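服たたみの手持ちグリッパ収集、左右の同期ってどこまで詰めてます?

1: ぬかみそ転移学習
両手の手持ちグリッパでデモを集めて、服たたみの模倣学習をやってます。ベースはGrorineの公開コードをいじったもの。
で、相談というか報告というか。デモを2187本まで増やしたんですけど、Tシャツはいいのにセーターになると急にダメなんですよ。袖を持ち上げるところまでは行く。そこから左手と右手がケンカするみたいな動きになって、裾がぐしゃっと寄って終わり。
最初はデータ不足だと思ってたんですが、左右のタイムスタンプのずれをちゃんと補正して学習し直したら、同じ本数で見違えるくらいマシになりました。つまり本数より同期じゃね?という話です。みなさんどのくらい気にしてます?

2: tanuki_servo
うちも似たようなことあった。左右別々に記録して後で合わせるやつだよね? 手を叩いて合わせる方式?それともQR?

3: ぬかみそ転移学習
>>2
時計のQRを開始時に両方のカメラで読ませてます。ただ開始だけだと長いセッションの後ろのほうでずれてくるので、終わりにも読ませて間を線形に伸縮。これだけです、ほんとに地味。
いちばん悪いセッションで2フレームずれてました。60fpsで撮ってるので、時間にしたら大したことないように見えるんですけどねえ。

4: 名無しの関節
2フレームで袖がケンカするとは思えないんだが。60fpsなら33ミリ秒とかでしょ。人間の手のばらつきのほうがよっぽどでかい。
学習し直したとき、ほかに何も変えてないの? シードは?

5: ぬかみそ転移学習
>>4
痛いところを……。シードは1個です。あと補正のついでに、左右のIDが入れ替わってたセッションを見つけて18本捨てました。

6: 名無しの関節
いやそれだよ絶対w
左右入れ替わりが混ざってたら、そりゃ両手がケンカするだろ。同期の話じゃなくてラベルの話じゃん。

7: madigan_fan
横からすみません、学生です。2187本のうちの18本でそこまで効くものなんですか? 1%もないですよね。

8: 名無しの関節
>>7
全体では1%なくても、セーターだけで見たらどうか、だよ。スレ主、その18本の内訳出せる?

9: ぬかみそ転移学習
>>8
見てきました。全部セーターでした。はい。
January(フォルダ名です、1月分)に固まってて、同じ日に撮ったやつです。セーターのデモ自体もともと少ないので、割合としては無視できないですね……うわあ恥ずかしい。
でも同期が無関係とまではまだ言いたくないんですよ! 両手で同時に離す瞬間だけ見ると、補正前のほうが明らかに開きのタイミングが汚いので。

10: tanuki_servo
俺はスレ主寄り。離す瞬間って行動が急に切り替わるところだから、ずれがモロに出る。Pusellってうちの中で呼んでる棚入れタスクでも、把持と解放の前後だけ成績が変わった。ただうちのもちゃんとした比較じゃないので、話半分で。
あと編み物は伸びるから、片手だけ先に離すと戻りで形が崩れるんだよね。Tシャツで出にくいのはそのせいもあると思う。

11: Wilma_G
日本語おかしかったらごめんなさい。Wilma Goossensです。前に同じようなデータで、ベッドの上と机の上を分けて評価しました。ベッドは柔らかいので指先が沈みます。ニットは指に引っかかりやすいです。左右の問題の前に、面の違いも見たほうがいいと思います。セーターはどこで撮りましたか?

12: ぬかみそ転移学習
>>11
おお、ありがとうございます! 日本語ぜんぜん大丈夫です。
セーターはほぼベッドの上です。Tシャツは机が多い。あー、これも交絡してますね。右手側のカメラの1枚貼っときます。
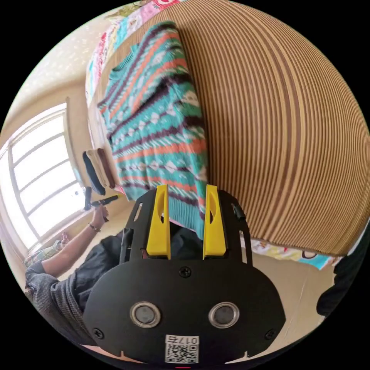 右手グリッパ(017右)から見たセーター。指は開いた状態、窓の側にもう1台。

13: 名無しの関節
カバーの縞と編み込みの柄、きつくない? 背景も服も模様だらけ。無地のシーツで撮ったやつと比べたい。

14: ぬかみそ転移学習
>>13
家庭っぽい環境で撮るのが目的なので柄は残したいんです。ただ評価のときに無地の条件を足すのはアリですね。

15: madigan_fan
ラベルに「右」って書いてあるの、わかりやすくていいですね。うちは番号だけなので左右よく間違えます……。

16: tanuki_servo
>>15
書いてあってもスレ主は18本入れ替えたわけだがw

17: ぬかみそ転移学習
>>16
やめてw 機体じゃなくて取り込みスクリプトの引数を逆にしたんです。
とりあえず次やること。入れ替わりの18本だけ抜いて同期は補正しない版、同期だけ直して18本は残す版、両方直した版。シードも増やします。計算機が空くのを待つので来週以降。

18: 名無しの関節
それなら文句ない。両方の効果が出たら謝るよ。俺は9割方ラベルだと思ってるけど。

19: Wilma_G
できればベッドと机も分けて数字を出してください。楽しみにしています。

20: tanuki_servo
離す前後だけの誤差も別で出してほしい。全体の成功率だけだと埋もれるから。

21: ぬかみそ転移学習
了解です。机の上のセーターが全然足りないので、そこはまず撮るところからですね。腕がつりそう。

お問い合わせ | © Nustdale掲示板 | ページの先頭へ戻る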